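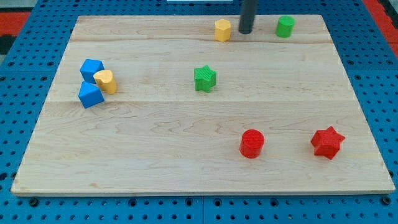

Tabla de arce con piezas de encajar de colores

Aceite-cera Skelldale para maderas de cocina: mi opinión después de un invierno entero

12 feb 2025

Bueno, pues ya toca. Lleváis meses preguntándome en los comentarios por el bote verde que sale en las entradas de pan y yo dando largas, que si todavía lo estoy probando, que si espera a que acabe el bote. El bote se ha acabado. Así que vamos con la reseña del aceite-cera de Skelldale, que me compré en septiembre y que he usado en todo lo de madera que hay en mi casa (y en un par de cosas de casa de mi madre, sin pedir permiso).

Aviso para los que venís con prisa: me gusta, lo volvería a comprar, y me parece caro. Si con eso os vale, hasta luego y gracias. Los demás, poneos cómodos, que me enrollo.

De dónde vengo

Yo he sido toda la vida de aceite de girasol. Ya, ya lo sé. Mi madre le daba girasol a las cucharas y a la tabla del jamón, y yo hice lo mismo cuando me independicé sin preguntarme nada. El resultado lo conocéis: al principio la madera queda preciosa, oscurita y brillante, y al cabo de unas semanas la tabla está pegajosa y huele a fritanga vieja. Tiré una tabla de haya por eso. La lijé, la lavé con limón y sal, la tuve al sol en el balcón, y seguía oliendo. A la basura.

Después me pasé al aceite mineral, el transparente que venden en farmacias y en tiendas de cocina. Con ese estuve años y no tengo queja seria. Es barato, no huele a nada, no se enrancia. Lo malo es que dura un suspiro. Friegas la tabla tres o cuatro veces y ya la ves otra vez blancuzca, con sed. Y como soy como soy, la dejaba así hasta que se rajaba.

Luego vino la etapa del Brellden, que es una cera en pasta, bastante dura, que viene en lata plana. Esa la probé por recomendación de un foro de cuchillos y todavía me queda media lata por ahí. Ahora os cuento, que quiero compararlos bien.

Qué es y cuánto cuesta

El Skelldale es una mezcla de aceite de linaza y cera de abeja, o eso pone en la etiqueta. Tiene textura de miel cuando está en el armario y se pone más líquido si lo dejas un rato cerca de un radiador. El bote que compré yo es de 221 ml y me costó 37 euros en Desjardins, la droguería de debajo de mi antiguo trabajo, que es de esas con mostrador y cajones hasta el techo donde entras a por un estropajo y sales con un cepillo para radiadores.

Sí, 37 euros. A mí también se me quedó cara de tonta. Lo tuve en la mano, lo dejé, di una vuelta por el pasillo de las ceras de zapatos y volví a por él. En mi defensa diré que lleva media cucharita de nada por tabla, y que ha durado desde septiembre hasta la semana pasada con un uso bastante alegre.

Ojo, que el bote viene sin brocha ni trapo ni nada. Por ese precio un trapito podían poner. Yo uso camisetas viejas de algodón cortadas a cuadrados, y van perfectas.

Cómo lo aplico

Primero lavo la madera con agua tibia y jabón, la seco con un paño y la dejo de pie hasta el día siguiente. Esto del día siguiente es importante de verdad, ¡no seáis impacientes! La primera vez lo eché con la tabla todavía húmeda por dentro y me salieron unas manchas lechosas que tardaron muchísimo en irse.

Si está muy castigada le paso una lija fina, siempre en el sentido de la veta, sin apretar. Quito el polvillo con un trapo seco. Y luego pongo muy poquito producto en el centro y voy extendiendo en círculos. Cantos también. La gente se olvida de los cantos y de la testa, que es por donde más bebe la madera y por donde empiezan las grietas.

Lo dejo un cuarto de hora largo – a veces se me va el santo al cielo y es una hora – y retiro todo lo que sobra con un trapo limpio. Todo. Si al pasar el dedo notas que resbala, es que hay de más. Al día siguiente, segunda capa todavía más fina, y a esperar. En el bote recomiendan dejarlo curar varios días antes de usarlo con comida y yo lo cumplo, aunque eso supone quedarme sin tabla grande y cortar las cebollas en un plato como una estudiante.

Una cosa seria: los trapos empapados en aceite de linaza no se hacen una bola y se tiran al cubo. Pueden calentarse solos y arder. Yo los extiendo fuera, bien abiertos, hasta que están tiesos, y luego los tiro. En la etiqueta lo pone, pero en una letra minúscula y en la parte de atrás, y eso me parece muy mal por parte de la marca. Debería ir delante y en grande.

Qué tal queda

Pues muy bonito. El acabado es satinado, cero plasticoso, y la madera sube de tono lo justo. En las maderas claras se nota un poquito de amarillo, más cálido que con el aceite mineral, que las deja casi como estaban. A mí me gusta, pero si tenéis una encimera muy blanquita y os encanta así, probad antes en una esquina.

En el nogal es una maravilla. Tengo un cuenco que compré en un mercadillo, feo, gris, con pinta de haber vivido en un garaje, y con dos capas parecía otro. Fue la foto que más me comentasteis en Navidad, por cierto, y el mérito era del bote.

En olivo ni fu ni fa. El olivo ya tiene lo suyo y no absorbe casi nada, así que se te queda el producto por encima y hay que frotar como una condenada.

Con las cucharas me sorprendió. Las tenía peludas, ya sabéis, con ese repelo que se les levanta de tanto guiso, y con una lijadita y el aceite han aguantado todo el invierno suaves. Y eso que las trato fatal.

El tacto es lo mejor, creo. Las ceras duras te dejan a veces una sensación como de vela, y con este la madera sigue pareciendo madera.

Cuánto aguanta

La tabla de diario, la que lavo después de cada comida, me pide repaso cada mes y pico. Con el aceite mineral era cada semana si quería tenerla decente. La de pan, que solo ve migas y un trapo, sigue igual de bien que el primer día y no le he vuelto a hacer nada.

La prueba de la gota la hago mucho (dejas caer unas gotas de agua y miras si se quedan redondas o si la madera se las traga). Recién curado se quedan redonditas y da gusto. Al mes ya se aplastan un poco, y cuando ves que oscurecen la madera enseguida, toca bote.

Con las manchas, regular. El limón y el tomate los lleva bien si limpias pronto. La remolacha y la cúrcuma, pues mirad, no hay aceite en el mundo. Tengo un cerco amarillo del día que hice curry con invitados que ahí sigue, y ya le he cogido cariño.

Lo que no me gusta

El olor. A mí el de la linaza me recuerda a clase de pintura y no me molesta, pero es fuerte los primeros días, y en una cocina pequeña se nota. Abrid la ventana. A mi madre le pareció que olía «a barco», que no sé si era queja o piropo.

La tapa. Es de rosca metálica y se queda pegada con el producto seco que va cayendo por el borde. He tenido que abrirla con el cascanueces más de una vez. Limpiad la rosca cada vez que cerréis, que yo lo aprendí tarde.

Se va espesando. Al último tercio del bote le salió una piel por encima, como a la leche hervida. Se quita y debajo está bien, pero es producto que pierdes, y a este precio duele. He leído que si lo guardas boca abajo no pasa. Lo intentaré con el próximo.

Y que tarda. Si os hace falta la tabla para mañana, este no es vuestro producto.

Skelldale o Brellden

La pregunta del millón en los comentarios. Los he usado los dos en la misma tabla, media y media, con una cinta de carrocero en el centro (me quedó un cuadro muy moderno).

El Brellden es mucho más rápido: frotas, esperas un ratito, sacas brillo y ya. No huele apenas. Repele el agua de maravilla los primeros días. Pero se queda arriba, no entra, y con el agua caliente y el estropajo se va enseguida. En mi media tabla la diferencia ya se veía a las dos semanas. También se me hacía bolitas en las muescas del cuchillo, y sacarlas con un palillo es una tarde que no voy a recuperar.

El Skelldale cuesta más de poner y más de pagar, y a cambio te olvidas. Para tablas de cortar y cucharas, me quedo con él. Para un cuenco de fruta, una bandeja o un servilletero, que ni se mojan ni se rascan, el Brellden me parece de sobra y os ahorráis un dinero.

Lo que hago últimamente es mezclar: dos capas de aceite-cera, curado completo, y encima una pasadita de Brellden con lo que me queda de la lata. Va muy bien en el mango del cuchillo del pan. No sé si los fabricantes lo aprueban, no les he preguntado.

¿Para quién sí?

Si tenéis una tabla buena, de las que costaron un dinero o de las que os hizo alguien, compradlo. Si tenéis un taco de madera grande que os mira desde la encimera con grietas, también, y no lo dejéis para otro invierno. Si lo vuestro es una tablita de bazar que vais a cambiar el año que viene, aceite mineral y a vivir.

Nota para alérgicos, que me lo preguntó una lectora: yo no veo frutos secos en la composición del mío, pero hay otros aceites de madera que llevan nuez, así que leed siempre la etiqueta del que tengáis en la mano y no os fieis de la mía.

Puntuación: un ocho. Le quito un punto por el precio y otro por la tapa, que me tiene frita.

Me quedan pendientes el banco de la entrada y el rodillo de amasar, que es de mi abuela y me da un respeto tremendo. Si alguno ha usado linaza en un rodillo antiguo y me puede contar si luego la masa coge sabor, que me lo ponga en los comentarios, por favor, que no me atrevo a empezar.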